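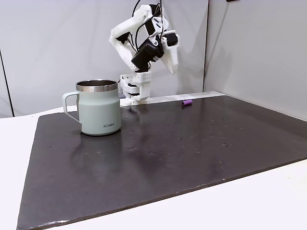
MUG TRIALS, BENCH 2, JANUARY

Morning, first coffee

Started the mug comparison properly, after a month of everyone announcing that their own mug is the good one and offering no data. The pale green one goes first. Matte finish, steel rim, steel inside, handle you can get your fingers through. It looks like something a dentist would own and I mean that kindly.

Method, for whoever picks this up after me: 300 ml of water off the boil, probe in the middle of the liquid and off the wall, no lid, door to the corridor shut. Read every 8 minutes. Room was 23 C when I started and I am going to pretend it stayed there.

Mass empty on the Weleck scale: 528 g, which is nonsense. Re-zeroed, still 528 g. Took the coaster off the pan. Better. I am leaving the 528 in the book as a lesson to myself and will write the real figure on the card taped inside the cupboard door, where the other masses live.

10:40

First run spoiled. Somebody opened the corridor door and stood in it to discuss the parking. Poured it away and began again.

11:30

Second run fine. Readings are on the loose sheet, to be pasted in opposite. Curve is smooth except for one point where I read the probe upside down. Struck through, initialed.

Handling notes, which is what people will ask about:

Handle stays comfortable to hold the whole way through. Rim is another matter. Fresh off the boil, bare steel on the lip is a surprise you only need once. I needed it twice.

The taper puts the wide part at the bottom, so it is hard to knock over with a sleeve. I tried with both sleeves. The stoneware one from the kitchen went over on the first pass last month and took a page of this notebook with it, hence the wavy section further back.

The matte finish takes pencil. Found this out by writing "1" on it and then having to get it off again. Eraser works, thumb does not. Use tape for the labels from now on.

The big dark board shows every drip. Wipe it as you go or you will spend the end of the day polishing it, as I did. Dry cloth second, or it streaks.

After lunch

Poppy Lightfoot came by to point out that a ceramic mug warmed beforehand is a different animal from a cold one, and that I had warmed neither. Annoying and correct. So every mug now gets two runs: one straight from the cupboard, one after a minute full of hot water, emptied and refilled. That doubles the work. I have put her name down for half of it.

She also wants the Sultiron travel cup included. It has a lid, so I said no, then I said yes with the lid off, then we argued over whether it is still a travel cup at that point. Left open.

Still to do

Paste in the loose sheet before it becomes a bookmark.
Warmed run on the green mug.
Stoneware mug, both runs, away from this notebook.
Medve glass one, if its owner can be parted from it.
New battery for the probe. The display went faint near the end of run two and I was partly reading it by faith.
Sign for the corridor door. Polite version first.

Kettle descaled at four. Tea tastes of lemon.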